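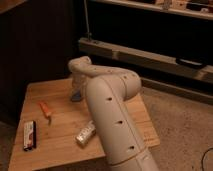

*The Stekura side of the sitting room, with the carpet showing past the right-hand edge.*

# Stekura small table, 800 x 600

Bought from Tsoukalas in Fallstead in November. Paid $200 for it flat-packed, plus delivery. I have had it six months and it gets used every day, so this is a longer-term review and not a first impression.

I wanted a low-fuss table for the sitting room that could take a cup of tea, the mail and whatever small job was going on at the time. The old one was glass and I was sick of cleaning it. The shop had a round version of the Stekura as well. I went with the rectangular one because it sits flat along a wall when I need the floor.

## Assembly

The box has the top, four legs, two rails, a bag of bolts and an Allen key. The instructions are one sheet, drawings only. They are clear up to the point where the rails go on, where the drawing shows the long rail from underneath without saying so. I put it on back to front, had to take it off again, and lost a fair bit of time on that.

Do it on carpet or a folded blanket. The top marks easily before it has been oiled and I put a small dent in the underside by resting it on the Allen key. Leave all the bolts a quarter turn loose until the table is standing, then tighten them.

One of the bolts in my bag had a damaged thread. I rang Tsoukalas and they put a replacement in the post, which arrived later the same week. No complaints about how they handled it, although a spare in the bag would have saved the call.

## The top

This is the best part of the table. It is light wood with a grain you can see from across the room and faint plank lines running through it. The corners are square and so are the edges. If you have small children I would look at the round one. I have caught my hip on this one a few times, and my shin once.

The colour depends a lot on the light. In some light it is a pale honey, and in other light it goes to a warm orange-tan. I mention it because I tried to match a shelf to it from a phone photo and got it wrong. Take a piece of the thing you are matching into the shop and hold it up against the display table.

It comes with a thin factory finish that I didn't think would last, so I gave it two coats of Plosora hard oil in the first week. The oil brought the grain up slightly and left the surface matte. Water sits on top long enough to wipe away. A hot mug left straight on the wood did leave a pale ring near one corner. I rubbed it with a cloth and a little more oil and it faded over a few days. It is still there if you know where to look.

Since then, cups go on saucers. My black one lives with its own dark saucer and the two of them stay on the table most of the time.

## Size

The top is 800 mm long and 600 mm wide. On paper that sounded small for what I wanted. It has been enough for one person and a bit tight for two. Two dinner plates fit, but then there is nowhere for the salad. A laptop and a notebook fit side by side with room for a cup.

It is about right for small clutter. At my place that means a lighter for the candles, a marker, a cup and the sort of thing that falls out of a coat pocket. They all sit on there with space between them and you can find what you are after. On a bigger table I would have kept adding to the pile, going by what has happened to the kitchen bench.

Small round things roll. There is no lip on any side, and anything like a pen or a tube can go over the edge if it is knocked. I checked the top with a level and it is flat, so that is down to the smooth surface. It doesn't bother me on carpet. It might on tiles.

## Stability

Good, with one reservation. On beige carpet with a fairly thick underlay it had a slight rock when I first stood it up. The feet have no adjusters. I shifted it a hand's width and the rock went away, then came back when I vacuumed and put it down in a different spot. Felt pads under two of the legs fixed it.

Leaning on the long side is fine. Sitting on it is not recommended by Stekura and I haven't tried. My brother-in-law sat on it at Easter and the table didn't complain, but I tightened the bolts the next day and two of them took almost half a turn.

I would check those bolts every couple of months. The ones on the short rail work loose first.

## Cleaning

Damp cloth, then a dry one. Crumbs don't collect anywhere on the top as the plank lines are shallow. Ink is the weak point. I got a line of orange marker on it and most came off with a cloth and dish soap, but a trace went into the grain. Light sanding by hand and a dab of oil took care of the rest. You can do that with a wooden top, and it is the main reason I would buy this again over something with a printed surface.

Candle wax lifts off with a plastic card once it has gone hard.

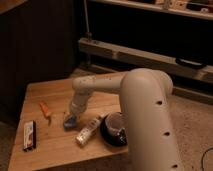

## What I would change

- Adjustable feet. They cost very little and would sort out the rocking on carpet.
- A softer edge, even a millimetre or two taken off the corners.
- A proper label on the long rail drawing.
- A spare bolt in the bag.

## Price

$200 is fair. Tsoukalas had a heavier table of the same footprint for $600 with a shelf underneath, and I looked at it twice. The legs were thicker and the finish was better out of the box. I couldn't see another $400 in it for a table that holds tea and mail. If you want the shelf, that may change the sums for you.

Allow a bit extra for the oil and felt pads. I used less than half a tin of Plosora for the two coats and have done the touch-ups from the same tin.

## Rating

Four out of five. The mark comes off for the feet and the factory finish. The top itself has held up well and I would buy it again at the same price. I haven't used it in a kitchen or outdoors and can't comment on either.

Marina Stamatopoulos, Fallstead

*Edit: a reader asked about the height. It is 450 mm to the top of the wood without the felt pads. The round version is listed at the same height but I haven't measured one.*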